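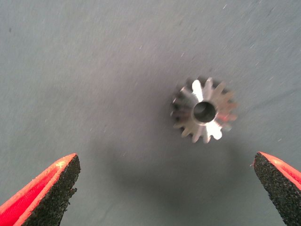

3 min read

Naturalization paper has a number but the index doesn't – what am I missing?

Halina Lis
Trying to find my great-grandfather's naturalization file. Surname Weidemann, settled in Jolgate, worked at the brewery there till he died. We have the certificate itself, came down through my aunt, and it has number 2553 written in ink in the top corner. Went through the county index twice. There's a 2552 and a 2554, no 2553. No Weidemann at all under W either. Tried Wiedemann, Weideman, Wideman. Nothing.

Also the certificate gives his age as 60, and if the baptism record is right he should of been nine years younger. So now I'm wondering if it's even the same man. Wife's name isn't on it. The address is our street, house number smudged.

One more thing, the paper has been folded forever and the writing is going along the folds. The court name is right on one of them and I can only read the last half of it. Want to scan it but scared to press it flat. Any ideas on either problem? Getting a bit desperate, reunion is in May and I promised everybody a handout.

Toivo Nurmi
The number in the corner is probably not the court's number. Clerks wrote all kinds of stuff up there. Could be the volume and page run together, so 25 and 53 – try volume 25, page 53. Or it's a stub number from the certificate book, and those were indexed separately if at all. Ask for the stub book by name, a lot of courthouses keep it in a differnt room and the desk won't think of it unless you say it.
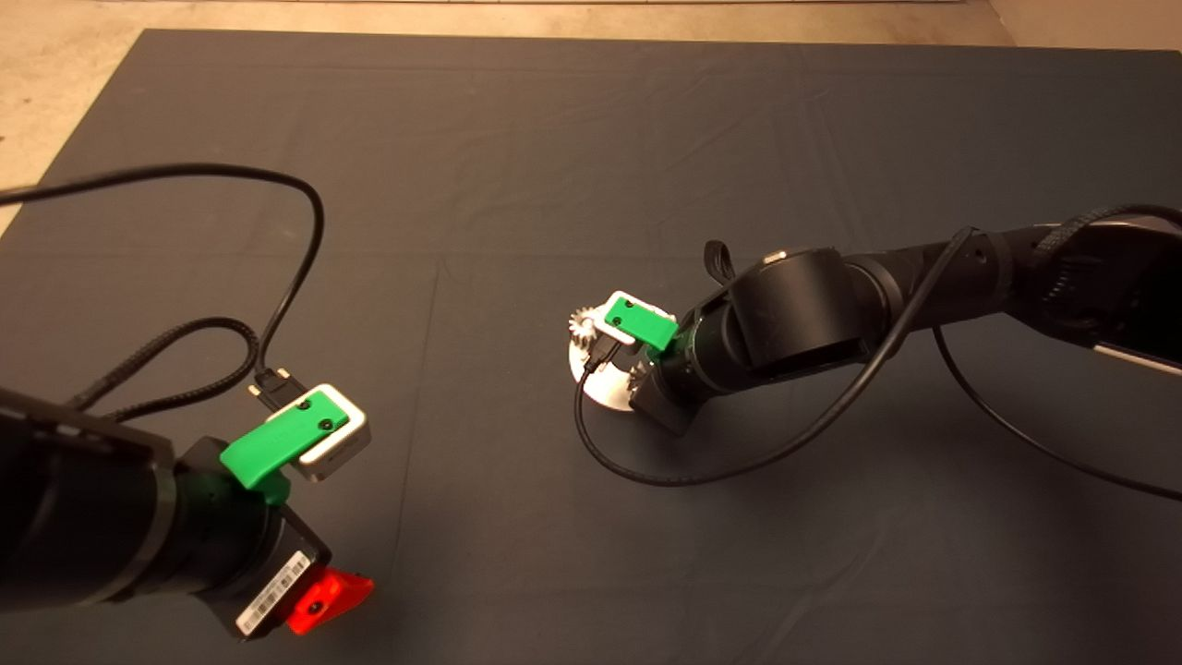 Then the declaration of intention. He would have filed that first, years earlier maybe, and maybe not in Jolgate. My own people filed in Porkotero when they got off the train and finished up eight years later two counties over. If the first papers are somewhere else they might have the real birth date on them. And look under V. I found a Weidemann as Veedman once, no joke.

Age I wouldn't lose sleep over. Nine years is a lot but I've seen worse. Check for an older brother or an uncle with the same first name though, before you print any handout.

Ifeoma Uzor
Agree on the stub book. On the folds – don't iron it, don't put it under a stack of dictionaries, no tape. Open it as far as it wants to go and leave it lying open a few days somewhere not too dry. Mine had two folds, placed a lot like the creases in that dark gray mat in the last photo, one going across a third of the way down and one going up and down near the center, and where they crossed was the worst spot. 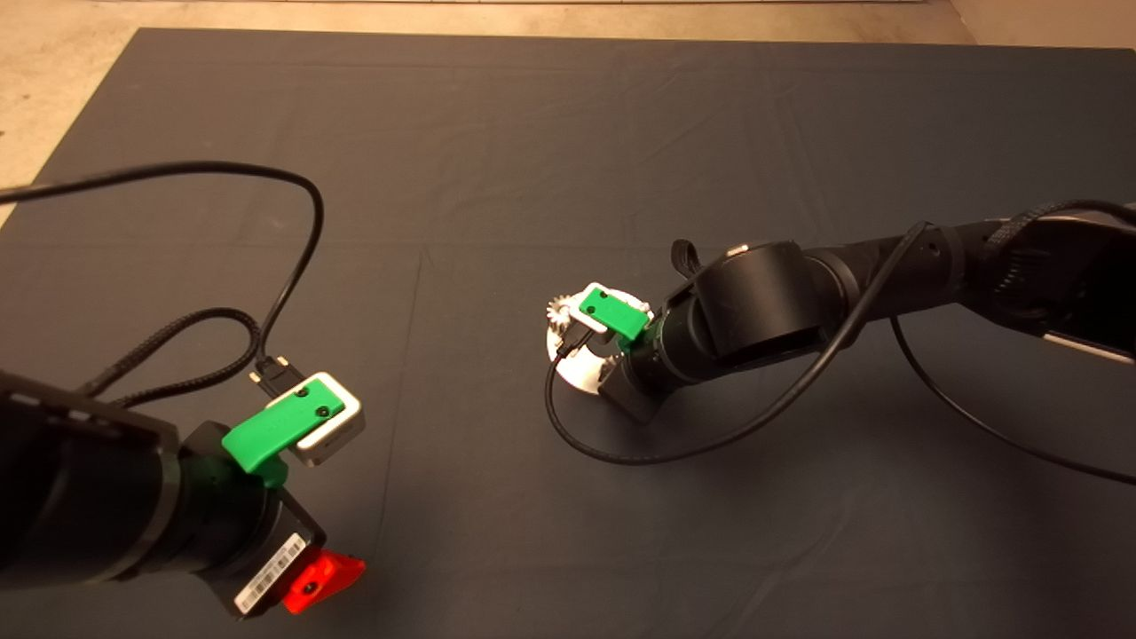 Scanning comes second, photographing first. Daylight from a window, paper flat on a table, then turn the paper a quarter and shoot it again, four shots total. Light coming across a fold throws a shadow and light running along it doesn't, so you get one fold clear in one shot and the other in the next. Faint creases like the ones in the gray mat here are no trouble, you can read straight over those. Deep ones you need all four. I got a whole court name back like that, Jeltalside District, and I'd been reading it as something else for years.

Skip the feed-through scanner at the libary, flatbed only. And photograph the back! Mine had a witness name in pencil.

Halina Lis
Thank you both!! Volume 25 – never thought of that. There IS something on the back, very faint, looks like initials. Will try the window thing this afternoon and call the courthouse about the stubs.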